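Skallgate Community Hall Reopens in May With a New Floor, a Longer Day and Free Room Hire for Local Groups

SKALLGATE – After 17 months of dust sheets, borrowed chairs and a great deal of patience from the neighbors, the Harkis Trust is delighted to announce that Skallgate Community Hall will open its doors again this May.
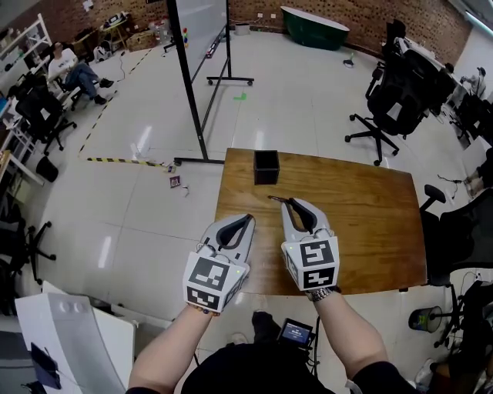
What is new inside

Anyone who danced, voted, ate pancakes or sat through a school concert in the old hall will remember the floor. It creaked in the middle, it sloped toward the stage, and in the winter it let in a draft that could find its way through two pairs of socks. The whole of it has been taken up, the ground beneath has been dried out and insulated, and the new surface is level from the front doors to the back wall. Wheelchairs, strollers and tea carts should all have a much easier time of it.

The kitchen has been moved to the sunny side of the building and now has a proper serving hatch, a dishwasher that finishes a load in the time it takes to clear the tables, and enough cupboard space that the quilting circle and the Scouts will no longer have to share a shelf. The restrooms are all new. The old coat room has become a small meeting room with its own heating, so a group of six or eight can get together on a cold evening without warming the entire building for the privilege.

Outside, the front steps have been rebuilt with a ramp alongside them, and the parking lot has been resurfaced and given better lighting. We know the lighting was the thing people asked for most often, and we are sorry it took us as long as it did.

The work was carried out by Tiwari Building Services, who kept to the original roofline and saved as much of the old timber as they could. The beams over the stage are the same ones that went up with the first hall. They have been cleaned and treated, and they look very handsome.

How it was paid for

A project of this size is a big thing for a town like ours, and it would not have happened without an enormous number of small kindnesses. In all, 2,010 households gave to the appeal, many of them more than once, and 67 local businesses contributed money, materials or the use of a truck. The plant sale, the two summer suppers and the sponsored walk out to Restwood and back each brought in more than we had dared to hope for. We remember the walk with particular fondness, as it rained from the first mile to the last and almost everybody finished it anyway.

"We asked a lot of this town, and the town kept saying yes," the Harkis Trust said in a statement. "People stopped us in the grocery store to ask how the roof was coming along. They brought soup to the site in January. We have tried to build a hall that deserves that kind of care, and we can't wait to see it full and noisy again."

Longer hours, simpler booking

The hall will now be open from 8 a.m. to 10 p.m., which gives us early mornings for the first time. Several groups had asked for a slot before work, and the exercise class has already claimed one.

Booking has been made simpler as well. The paper diary that used to hang by the kitchen door has been retired (it will be on display in the entrance, coffee rings and all), and rooms can be reserved by phone, through the hall's website or in person at the front desk. Groups that met in the hall before the closure will be offered their old times first, and we have written to all of them. If your group has changed its address or its contact person and you have not heard from us, please do get in touch before the end of the opening month.

Local nonprofit groups may use the small meeting room free of charge for their first year. The main room will be available for weddings, birthdays and family parties at the same rates we charged before we closed. We talked about raising them and decided we would much prefer to see the place used.

Opening day

The celebrations begin at 10 a.m. with coffee and cake in the main room, followed by short tours of the building every half hour. The Restwood Brass Band will play at noon, weather permitting on the lawn and otherwise on the stage, and the children's choir will sing in the afternoon. Regular groups will have tables set up so that newcomers can see what is on offer, from beginners' chess to the repair morning, where you can bring along a lamp or a toaster and learn how to fix it.

There is no charge to come in and no need to book. Parking will be tight, so if you live close enough to walk we hope you will, and there is a bike rack now at the side entrance. A quiet hour with no music will run from 4 p.m. for anyone who would like to look around in peace.

Cakes are very welcome. Please label them with their ingredients and leave them at the kitchen hatch by 9:30 a.m.

About the Harkis Trust

The Harkis Trust is a small charity that looks after shared buildings and green spaces in Skallgate and Restwood. Besides the community hall, it cares for the riverside path, the orchard behind the library and the Restwood reading room.

Press inquiries and requests to visit before the opening can be made through the Harkis Trust office at Skallgate Community Hall.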